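Open house notes, July

Stesmont group came through at 3. Diệp Chu did the welcome and safety talk in the hall while Sơn Lò and I finished homing both arms. Left arm threw one fault on startup, cleared on a power cycle. Didn't see it again all afternoon, but I want the log kept anyway.

Plan was groceries, with the eggs as the main item. We dropped the force limit on both grippers before anyone came in and taped a note on the console so it wouldn't get changed back between groups. Tài Thái ran the console, I talked.
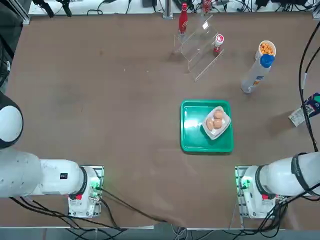

Most of the questions were about speed. One man from Hereck wanted to know why we run so slow with people in the room. Told him the 500 mm/s cap is ours and we aren't lifting it for visitors. Diệp Lục asked a better one - what happens if the bottle is clear and the shelf is clear too. Told her depth gets bad on clear plastic and we still place by taught points there.

To do before the next visit:
Tie up the cables at the bottom of the right arm. Sơn Lò has the clips.
Move the talk to 7 minutes, it ran long and the back row drifted.
Ask Trí Từ if Aterico still wants the 90 degree wrist turn shown. Nobody requested it today.
Put the force limit back to normal. Not done as of 5:30, note is still on the console.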